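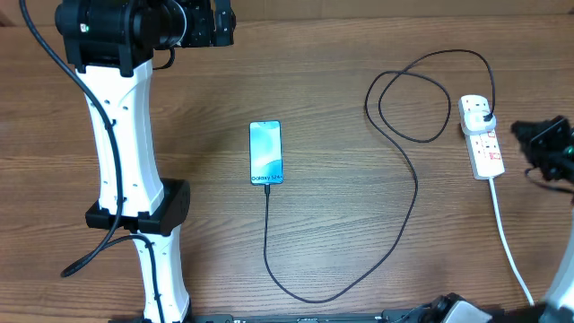
A phone on its charging cable.

Print this article
E-mail to a friend
Search the site: enter keywords Go

Kokholm wants a year of your life

By Kirsty Donnelly

The strategy game Kokholm promises 366 days of siege, one for every day of a leap year, and Vimier, its publisher, says no two are alike. I have played 60 of them. Plenty are alike.

You build a harbour, you tax the fishermen, the raiders come at dusk. On day 12 they come from the north. On day 19 they come from the north again, with bigger hats.

Lead designer Defne Uçar told me the later seasons "open up". Perhaps they do – I have heard that about a lot of games. The three rival clans do bargain well, and I lost a good evening to one salt treaty. But the map has 200 villages and I could tell you the name of one, Nurnar, and only because it kept catching fire.

The winter chapter is sold separately. I asked Uçar whether the ending was in it. She said players would have to see.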